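Paths, Walls and Overhang: Side Access Maintenance

Filed under: Outside the House
Aidan Mulligan, Plunonham
25 June 2019

A sealed path along the side of a building needs little work, but the work it does need is tied to light. Low sun at a shallow angle exposes surface faults that flat midday light hides. Inspect the path once in the morning and once late in the afternoon, looking into the sun both times, and mark what you find with chalk.
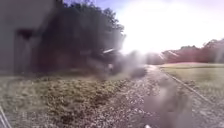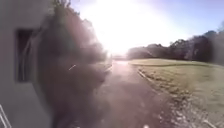

Low sun, with a grey wall on the left and foliage close beside it.

1. Reading the surface

Stand at one end and look along the path, not down at it. Depressions show as dark patches and raised edges throw a thin shadow. Put a straightedge across anything suspect. A hollow deeper than 7 mm will hold water and is worth filling. Shallower ones can be left and checked again in November.

A bright sheen over a long section can be moisture, a polished surface or the angle of the light. Rub it with a dry rag before deciding. Concrete that has polished up can be etched or given a non-slip coating. Asphalt should not be acid etched. Scrub it with a stiff broom and a neutral cleaner, then rinse.

2. Overhanging growth

Shade keeps a path damp and leaf litter feeds moss. Cut overhanging branches back to the line of the path edge, and clear anything hanging lower than head height plus an arm's reach. Cut to a side shoot or to the branch collar. Do not leave stubs.

Keep shrubs 100 mm clear of the wall, more if the species is vigorous. Air has to move behind the foliage or the paint will mildew. Check for nests before starting - if one is in use, leave that section until later in the season.

Rake the clippings off the same day. Some leaves stain pale concrete overnight, and the tannin marks are slow to shift. Oxygen bleach, left wet for 2 hours and then scrubbed, removes most of them. Test a small area first.

3. Walls and openings

Recessed openings collect leaves and cobwebs on the sill. Brush them out dry before washing, top to bottom. Check the sealant where the frame meets the wall, and probe any dark line with a plastic scraper. Cracked sealant comes out completely. New sealant laid over old does not bond.

Painted metal railings: wash, dry, look at the joints and the underside. Sand rust to bright metal, prime the same day, and apply 2 thin coats.

4. Lawn edge

Where grass meets paving, cut a vertical edge with a half-moon edger and keep the soil slightly below the paved level so water can run off. Sweep the spoil back onto the lawn while it is dry.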